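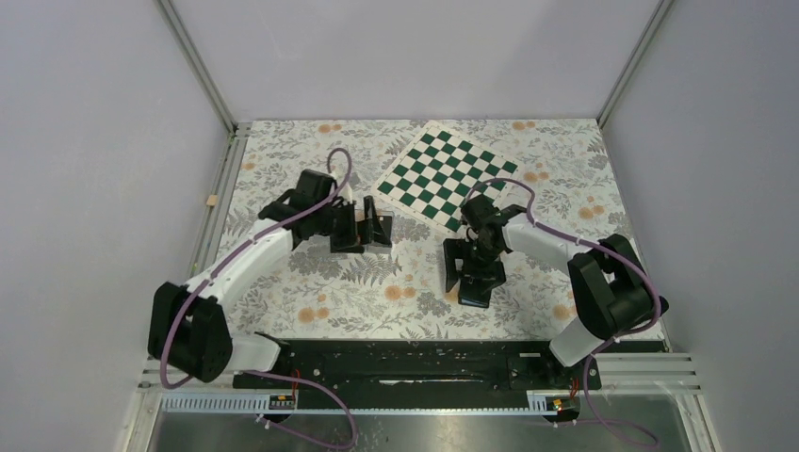
Huguette MacLeod has been laying tablecloths under chessboards for most of her working life, first in a hotel dining room and now at the games afternoons she runs in Brondon. She supplies the cloths and the boards, and she has opinions about both.

"People think a plain cloth is the serious choice," she says. "I used plain white for years. It shows every coffee ring, and the room looks like a bank. A pattern is kinder to everybody."

Her own taste runs to leaves and big round flowers, in gray and soft orange, on a white ground. Players complained at first. Trevor MacDonald, who has played in Brondon longer than she has been in charge, told her the flowers would pull his eye off the game.

"I did say that," MacDonald says. "I played one evening and forgot about it. You look at the board. If I lose now I have to find another excuse."

The boards are roll-up mats in green and white. MacLeod moved over to them after the old folding boards began to split at the hinge. A mat lies flat on cloth if the cloth is smooth, she says, so she irons on the morning of each event and carries the cloths over her arm.

"Folded, you get a ridge down the middle, and then the mat sits on the ridge and a bishop leans. I don't fold them anymore."

She has 68 cloths in the cupboard, bought in two lots. The first came from a closing-down sale in Trarska, where she paid 359 for the lot, including several she later cut up for napkins. The second lot cost 800, and she is still a little sore about it.

Kirsten Turcotte helps with setup and keeps the pieces in drawstring bags. She puts them out last, after the mats have been straightened. MacLeod doesn't mind a board at an angle while the tables are being dressed, but she wants it square to the chairs by the time anyone sits down.

Washing is the larger job. MacLeod does it at home, on a cool cycle with the cloths turned inside out — the orange fades first, and the gray hardly changes. Wax she lifts with brown paper and a warm iron. Red wine she treats with cold water right away, and she doesn't allow it near the tables after October, when the longer evenings start.

I asked if she would ever go back to plain white.

"For a wedding, maybe," she says. "Not for chess."

The next games afternoon starts at 2 p.m. Tea is included, and players can bring their own sets if they prefer.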